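Floor clutter, wall hooks and the back room

23 Jan 2025
Filed under: household, storage

The previous post dealt with the cupboard under the stairs. This one covers the back room, which has the opposite problem. The cupboard had too many shelves at the wrong heights. The back room has a lot of wall, a lot of carpet and not much in between, so anything put down in it goes on the floor and stays there.

The carpet is a beige-grey cut pile over old underlay. It hides dust well and hides small objects too well. I have a Trarnel upright, bought second-hand in July, and its intake blocks on anything larger than a bottle cap. Before each pass the floor has to be picked over by hand. I timed this on two occasions and it took longer than the vacuuming.

So the work was a matter of reducing the number of things that touch the carpet. I sorted them into what can hang, what has to stand, and what should leave the room.

Paper bags are in the last group. They come in with the shopping from Dostano, get emptied, and then sit about on the theory that they will be used again. A bag that still has its folds goes flat behind the kitchen door. A crumpled one goes in the recycling. Mingxuan Tang holds that crumpled ones are good for ripening pears, and I have no data on that.

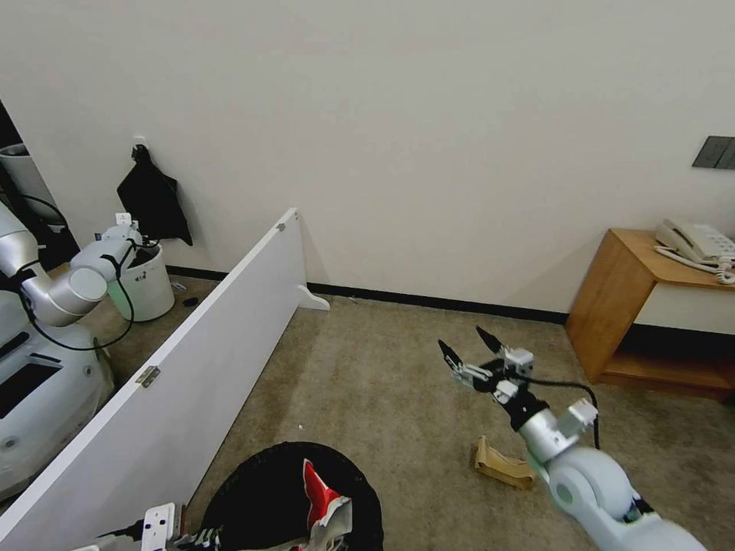 Back room, with a paper bag on the carpet and the bedside cabinet against the wall.

The bins have to stand. There are a white cylindrical one and a round black one, and I kept both. The usual advice is one bin per room, but a single bin in a long room ends up at the far end from wherever the rubbish is. The rules I settled on are that a bin gets emptied when something sticks up past the rim, and that bins are lifted out before vacuuming and go back afterwards. I tried marking the positions with tape. The adhesive picked up fibres and let go within a week, and I don't recommend it on any carpet with pile.

The bedside cabinet stays where it is. Its top holds the corded phone and nothing else. The coiled cord falls over the front edge whichever way the phone is turned, and I have stopped correcting it. The open lower shelf is more useful than it looks, as things on it are off the carpet and still in reach from a kneeling position. I considered baskets for it and measured twice. The Konham small basket is 20 mm too wide. The next size down wastes a third of the shelf, so no basket.

Vol. 2, No. 3 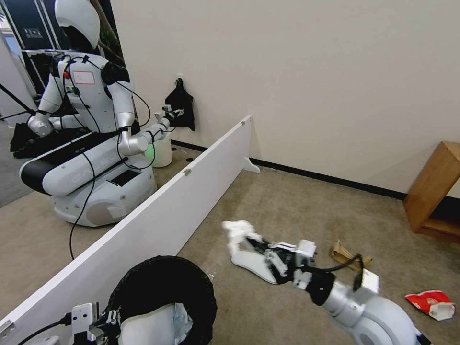 Hanging is the part that needed some thought. The black bag is fabric, and a fabric bag on a floor slumps, spreads and gets stepped on. On a wall hook it takes up very little room. The points I'd note for anyone doing the same:

Height. The base of the bag should clear the rim of whatever stands under it, with a hand's width to spare. Hang the bag full when you mark the wall. An empty bag gives a false reading, and the strap stretches under load.

Fixing. Find out what is behind the paint before choosing a hook. Adhesive types are fine for a light bag on a clean, smooth wall. Wipe the patch, let it dry, press, and leave it overnight before loading. For anything heavier I use a screw and the correct plug.

Direction. Bags should lift up and off. If you need to pull sideways to free the strap, the hook will work loose over time.

The long white partition board is a separate matter. It stands on its long edge with a foot bracket at the far end. The metal brackets on the face are worth going over with a fingertip, as anything proud of the surface will catch a sleeve. Dust collects along the bottom edge and the upright can't get at it. The crevice tool can, if the board is followed from one end to the other and the foot is done last.

Yaqin Mao asked whether the black baseboard shows dust. It does, far more than a white one. A dry cloth along the top edge before vacuuming is enough, and the order matters, as otherwise the dust lands on carpet you have just finished.

Still to do: a second hook, the Tănase catalogue to go back to Yaqin, and a new belt for the Trarnel, which squeals on the turn by the cabinet.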